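La fabricante de jeux de société reçoit chez elle, au deuxième étage, et prévient dès l'entrée qu'il ne faut pas compter sur un café. La cafetière a rendu l'âme en août. Pour le reste, elle est bavarde.

Elle a publié Flaltis il y a onze ans, un jeu de commerce fluvial dont la règle faisait trente pages. « Trente pages, et j'en étais fière. Je pensais que les gens liraient. Les gens ouvrent la boîte, perdent un pion sous le canapé et demandent à leur beau-frère comment on joue. » Le beau-frère, selon elle, est le véritable auteur de la plupart des jeux auxquels on joue en France.

Flaltis s'est vendu à 1 240 exemplaires. Elle donne le chiffre sans qu'on le lui demande, à l'unité près. « Je connais encore le nom du magasin qui en a renvoyé deux. » L'éditeur, Kragh, a ensuite souhaité une version plus courte, puis une version pour enfants, puis plus rien du tout.

Vient alors Trarkham, le jeu dont on lui parle toujours et dont elle préférerait qu'on lui parle moins. Une ville, des brouillards, des héritiers qui se disputent une brasserie. La règle tient sur deux pages. Elle y voit une défaite personnelle. « J'ai coupé tout ce qui m'amusait. Le public a adoré. J'en ai tiré des conclusions désagréables, et puis j'ai payé mon loyer avec. »

Comment sait-on qu'une règle est mauvaise ? Elle soupire, se lève, revient avec un classeur de lettres. Les joueurs écrivent beaucoup, et de préférence quand ils ont perdu. Un couple lui a soumis un litige sur la vente des tonneaux, plan à l'appui, en la priant de trancher avant les vacances. « J'ai donné raison à celui qui écrivait le mieux. Ils ne m'ont plus jamais contactée, je suppose que c'était l'autre qui postait le courrier. »

Elle n'aime pas qu'on parle de mécanique de jeu. Le mot lui rappelle le garagiste. Elle dit « les ennuis » : on donne des ennuis aux joueurs, on regarde comment ils s'en sortent, on en retire un ou deux si quelqu'un pleure.
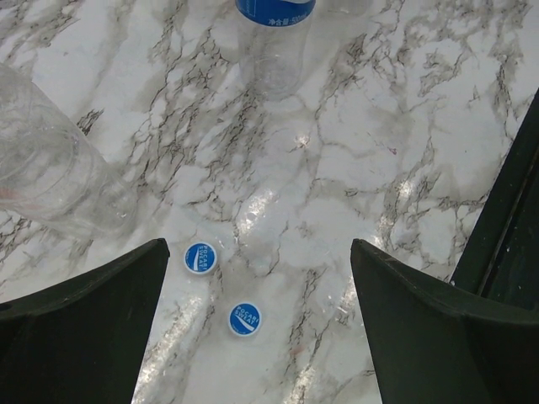

Le prochain s'appellera Ralness, sauf si l'éditeur change d'avis, ce qu'il fait surtout le matin. Il s'agit de gérer un phare à plusieurs, avec une seule échelle. Les parties d'essai durent trop longtemps, elle le reconnaît, mais refuse de toucher à l'échelle. « Tout le monde me dit de mettre deux échelles. Avec deux échelles, les gens sont polis. Je ne vais pas vendre une boîte de politesse. »

Et la règle, cette fois ? Elle en est à onze pages. Kragh en veut quatre. Elle a proposé de réduire les caractères.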